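Bristville Tenants' Group Questions Geltivness "Fresh Linen" Fee

BRISTVILLE -- The Bensaid Street Tenants' Group today asked Geltivness, the company that manages the Bensaid Street apartments, to show what renters are getting for a new monthly linen and laundry charge of $22.

The fee took effect in July. Geltivness says it pays for "an improved wash experience" in the shared laundry room. The group says it has asked for a breakdown of the charge 2 times and has been sent the same brochure on both occasions. 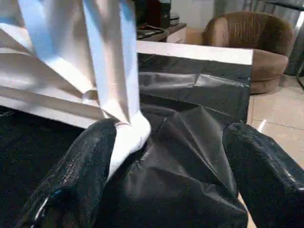

"I would love to see this improved experience," said Youssra Abdel Hamid, who chairs the group. "The washers are the same washers. The dryers still take two cycles to dry a set of sheets, and you pay for both of them. If there is a new service here, somebody should be able to tell us what it is."

The charge appears on every bill, including those of renters who have their own machines or who take their wash elsewhere. Geltivness calls it an "amenity contribution." The word "contribution" usually suggests a person had some choice in the matter, and the group has found no way to opt out.

According to the brochure, part of the money goes to Pikance, a booking app that lets renters reserve a machine ahead of time. The group has doubts about that too. In a survey it ran last month, 13 households said they had tried the app and then gone back to walking downstairs to check. Several reported turning up for a reserved slot and finding the machine already running.

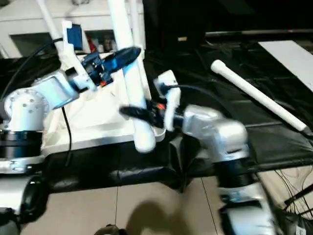 The group is asking Geltivness to publish the full cost of the program, to drop the charge for renters who do not use the laundry room, and to credit past payments until the breakdown is made public. It is also asking who decided on the amount, and how.

Geltivness has told renters it will "review feedback in due course." No date was given.

Tenants will meet Thursday at 7 p.m. in the lobby at Bensaid Street. Geltivness has been invited to send someone -- preferably someone who has seen the bills.

Media contact: Youssra Abdel Hamid, Bensaid Street Tenants' Group, Bristville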